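Search tickets

Ticket 33 — Table reset station, break area, Hestness site
Opened: 2025-02-04
Status: Monitoring
Submitted by: Facilities Services
Equipment: Solovon table arm with Brurkska gripper pads

1. Reported problem
The arm stops during the tissue step and requests an attendant. The pause message does not clear until someone walks over from the kitchen. Attendants were told in October that they would no longer be called to the tables between meals. They are now called more often than before, and the calls interrupt dish return.

2. Initial checks
Power, network and emergency stop tested normal. Plates and cups are handled without faults. The fault log lists 37 stops, all on soft packs. Rigid boxes from the former supplier did not produce this error.

3. Review of the approach position
The wrist view was reviewed with the kitchen team. The Vinda pack lies on its side with one tissue drawn partly out of the top, and the two padded fingers are reaching toward it. The wrapper is glossy and creased at the left end. The saved grip profile was written for a box with firm sides.

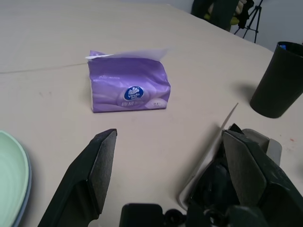
4. Action taken
Seixas support supplied a soft-pack profile with a lower closing force and a slower approach. It was loaded to the arm at 2 tables. The remaining tables keep the old profile until the trial is reviewed.

5. Effect on staff
Attendants asked whether clearing a pause counts as part of their assigned duties. Until a written answer is issued, the shift lead will clear all pauses — attendants are not to leave dish return for this purpose. Time spent on pauses is to be entered under code 2 on the shift sheet.

6. Open items
Supervisor to confirm duty wording with Human Resources. Seixas to advise whether pad wear affects the new profile. Ticket remains open pending both replies.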